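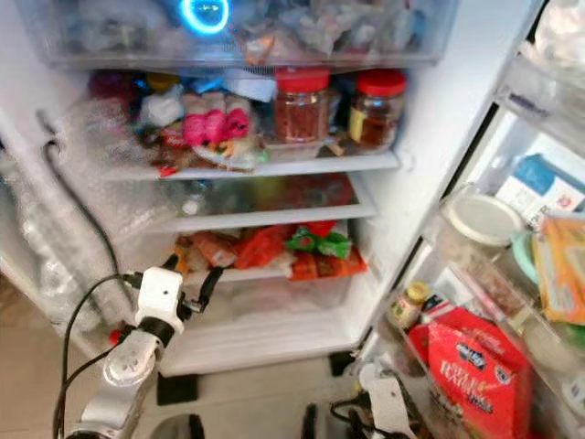

Item 1. Shared fridge, upper shelf: two jars with red lids, pink packets to the left.

SHARED KITCHEN CHECK: GRUMORBY HOUSE
September 2021
Checked by: Fathima Wijesinghe
Copy to: Gitau Rweyemamu

1. Upper shelf tidy, items labelled
Partly. Neither jar carries an owner's name that I could find. The one with the yellow label has been claimed twice since May, by people who do not speak to each other. Names on lids by Friday, please.

2. Shelves not overloaded
Fail. The snack shelves are packed as if for a siege. Cold air needs a way round, and at the moment it would have to ask permission.

3. Thermometer present and read daily
Fail. Log sheet has 2 entries, both in Gitau's handwriting. Replacement thermometer ordered from Mirkis.

4. Raw food kept at the bottom
Pass. No raw meat or fish in the house this month. I put this down to lack of ambition.

5. Open packets sealed or clipped
Not checked one by one. Life is short and there are a great many packets. A bag of 20 clips is in the Siven drawer, where it has been since I bought it.

6. Door closes fully, seals clean
Pass on the door. Seals wiped during the check. The cloth has been retired. 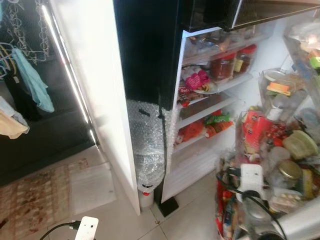 Items 7 and 8. Fridge with door open, bubble-wrapped bottle on the floor, pantry goods to the right.

7. Floor clear in front of and beside fridge
Fail. Large bottle in bubble wrap standing in the gap by the door. Whoever wrapped it clearly loves it, so they can find it a cupboard.

8. Dry goods stored safely
Fail. The heap beside the fridge is bags, boxes, jar and bottle together, and is stacked high. Nothing heavy on top, please, and nothing else on top either. Shelving budget is 500, agreed with Gitau, and Sultana Stores will deliver.

9. Crisper drawer cleaned
Front is smooth and respectable. Inside to be done at the next check, when I am feeling stronger.

Result: re-check needed on 3, 7 and 8.
Signed: F. Wijesinghe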